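Handout 2: A fault in the drawer task
Course tutor: Feven Derese. Laboratory notes by Dagim Woldegiorgis.

Please read this before the afternoon session. We will discuss one fault that stopped the Jikus controller last June, first in simulation and later on the bench at Usstead.

The task was simple. The right hand must pull the drawer by its handle, while the left hand moves the cup. In 269 trials the controller failed 70 times. Most of the failures had the same form: the fingers closed before they had reached the handle, and the arm then pulled back with nothing in the grip. The log still reported "drawer open".

The cause was in the success test. It looked only at the distance travelled by the wrist — it never looked at the drawer joint. When the wrist had moved 111 mm, the test was passed. On the bench this became a safety matter, for the next step sent the left hand towards a drawer which was still closed.

The Bultorik log viewer shows wrist travel and joint position on separate pages, and so the mistake stayed hidden for a long time. Put both on one plot.

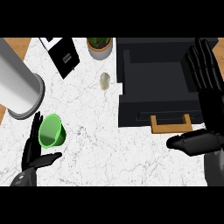 Why is wrist travel not enough to prove that the drawer is open?
The wrist can travel the same distance with an empty hand. Only the drawer joint tells us that the drawer itself has moved.

For the exercise, rewrite the test so that it reads the drawer joint and the finger force together. Stop both arms if they disagree. Leave the Pelletier speed limit switched on during all bench work, and send your plots to Feven before the next session.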